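Journals > Vehicle Engineering > Road Measurement > Article

Print | E-mail this article

3. Test cars and method

3.1 Cars

We used 2 family sedans of the same model year. The first was left as it came from the factory. The second, prepared by the Dresa workshop, had a larger turbocharger, stiffer rear bushings and new engine software, with the stock wheels, seats and trim kept in place. Both cars ran on the same make of tire. Laine Paju drove every run.

3.2 Track runs

All runs took place in August on the closed straight at Juden. Each car started from rest and was held at full throttle until it reached 70 mph. Engine speed at launch was set to 2,000 rpm. Runs with visible wheelspin past second gear were thrown out and repeated. After this step 819 runs remained, and these are used in the rest of the paper. Wind was read at the start line before each group of runs, and we did not correct for it.

3.3 Simulation

Rolling resistance and drag were fitted from coast-down runs, following the method of Eglītis. The fitted values were then entered in the Udon package. Gear change time was kept fixed for both cars. Figure 2 is a rendered view of a ribbed green cylinder with a black rim and a gray bracket plate at the top.

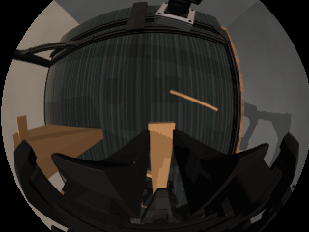 3.4 Sources of error

The largest error comes from the clutch. Its temperature was not logged, and later runs in a group were slower in both cars. Fuel load was checked only at the start of each group.

Print | E-mail this article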